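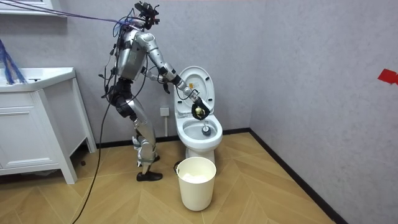 Nemar Strength Club Opens Its Doors to Early Birds

January 27, 2026

Good news for anyone who likes to get a workout in before the sun is up! Nemar Strength Club now opens at 5 a.m. and will stay on that schedule 365 days a year, holidays included. Members had been asking for it since the club moved into the old Diltell building, and the first morning class filled up the same day sign-ups went live.

The new early session is called Dovhaniuk Circuit, and it is a tough one. You start with sled pushes down the long turf lane, go straight into kettlebell swings, and then row until your legs feel like wet noodles. The coaches keep the music loud and scale every station, so first-timers can work right next to people who have been lifting for years.
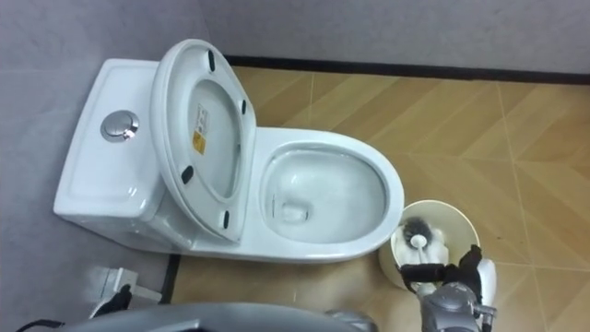
A class runs 45 minutes, with a proper warm-up at the front and a stretch at the end - do not skip the stretch, your hamstrings will let you know about it the next morning.

The club is also kicking off a rowing challenge with its neighbors at Itbridge Fitness. Last January the Itbridge crew rowed 1647 kilometers as a team, and Nemar is going after 2830 this time. Any member of either gym can add to the total, even if it's just a few minutes on the rower after class.

Early classes are included in the regular membership, and guests can try 2 sessions for free. Sign up at the front desk or through the club's app, and bring a towel and a big bottle of water.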